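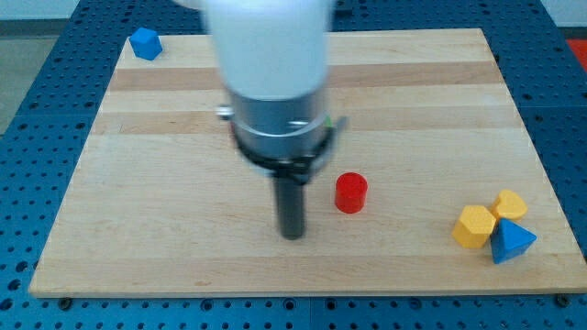

How often do the blocks and the board need checking?
Before every session, quick look. Full check with this sheet once a month, and any time something gets dropped hard or chewed.

HODPORT ACTIVITY ROOM
Blocks, boards and tables: monthly check
Date: 2024-05-17
Checked by: Benedito Bastos
Second look: Sorin Mujić

Mark OK / FIX / OUT. Write something in the comment even if short. "Fine" is not a comment, last month was all "fine" and then the tray with the cracked corner went out anyway.

1. BLOCKS

1.1 Every shape picked up and turned over, all faces
OK. Did the hexagons too this time, they got skipped before as they roll off to the back of the board.

1.2 Edges and corners, run a thumb along
FIX. Two of the older ones from the Pandey box have a rough corner. Light sanding, 2 passes with fine paper should do it. Not splintering, just scratchy.

1.3 Paint or color coming off
OK mostly. Dull patch on a yellow cylinder, color doesnt come off on a wet white cloth. Rubbed hard. Leave it, look again next month.

1.4 Cracks
OUT x 1. Green triangle, hairline along the long side, opens if you squeeze. In the red bin with a tag on. Don't put it back please, someone did that with the last one.

1.5 Small enough to choke on?
Use the small parts tube, not your eye. Anything that drops all the way in goes in the OVER 3 ONLY tub, lid on. All the short cubes go in there now. Sorin wants the lid taped between sessions, I say the clip is enough. Leave clip for now, will talk.

1.6 Sticky or smelly
FIX. Tub 5 smelled of juice. Wiped, left out on a towel. Not dry when I left so not signed off.

1.7 Odd pieces that dont belong
OK. Found a checkers piece and a pen cap. Removed.

2. WOODEN BOARDS

2.1 Top surface, splinters
OK. Run your palm with the grain then across. Scuffs are fine, lifting grain isn't. Wear the thin glove if you are not sure, you feel a snag faster.

2.2 Joins between the strips
OK on the big one. Small one has a gap starting at one end, I can get a fingernail in. No movement when pressed. FIX, glue and clamp overnight, then scrape the squeeze-out or the kids pick at it.

2.3 Flat on the table
Push down each corner. Big board OK. Small board rocks. Could be the gap, could be that somebody left it by the radiator. Store flat, NOT leaning on the wall. Wrote this in August as well.

2.4 Front edge
OK. Slightly sharp at one corner of the small board, knocked it back with sandpaper while I was there.

2.5 Finish
Getting thin in the middle of both. Skurnov oil is used up, new can on the shelf is Prendeo. Read the label before using, need it to say ok for toys. I didnt have time. Nobody oil anything until Sorin has read it.

2.6 Cleaning
Damp cloth, dry cloth. No soaking. No spray straight on the wood.

3. TABLES

3.1 Metal tops with holes, look underneath as well
FIX. A bit of rough metal on the underside of table 2, near the aisle. You only find it with your hand. Filed, needs another go. Tape over it for now, check tape before each session.

3.2 Fingers in holes
Tried the finger gauge. Passes, too small for the gauge tip. Still put a board or mat on top for the under 5s.

3.3 Stuff stuck in the holes
FIX. Crayon, mostly. Also a bead. Skewer and a flashlight, takes forever, sorry whoever gets it.

3.4 Legs, bolts, wobble
OK. Tightened the far leg on table 2, quarter turn. Was not loose loose.

3.5 Board slides on metal?
Yes a bit if leaned on. Put the rubber mat between. We have mats for all the tables but they keep ending up in the kitchen.

3.6 Weight
No one sits on tables. Sign has fallen down again. Put back up with screws this time pls, tape does nothing.

4. FLOOR AND LIGHT

4.1 Blocks on floor
Swept. Biggest risk in the room if you ask me, adults go over on cylinders more than kids do.

4.2 Lights
OK, some glare on the metal by the window side, nothing to do about it. Blind is working.

4.3 Way out clear
FIX, done on the spot. Stroller parked across the door. Moved.

4.4 Cables
OK. All along the wall, clipped down. None across the walkway when I checked.

5. PAPERWORK

5.1 Supplier sheet for the blocks in the folder
Have it for the Pandey ones. Missing for the loose bag that was donated. Until we have somthing on paper the loose bag stays in the cupboard.

5.2 Spare money
$1000 in the equipment line for the year, hardly touched. Would rather buy one new board than glue the small one every spring. Sorin agrees, prices to follow.

5.3 Red bin emptied
Not yet. Green triangle in there.

STILL OPEN
Sand the Pandey corners (BB)
Tub 5, dry and recheck (BB)
Small board, glue, then redo 2.2 and 2.3 (SM)
Read Prendeo label (SM)
Table 2 underside, file again, tape off after (SM)
Bead and crayon, whoever is in first
Sign, screws
Supplier sheet for donated bag, call them

Second look comments, SM:
Agree with all except 1.3. I'd pull the yellow one now, we have plenty of cylinders. Moved it to the red bin. Corner on small board in 2.4 still catches a sleeve, did it again. Lid on OVER 3 tub: I taped it. Room OK to open with big board only, small board stays on the shelf until the glue is done.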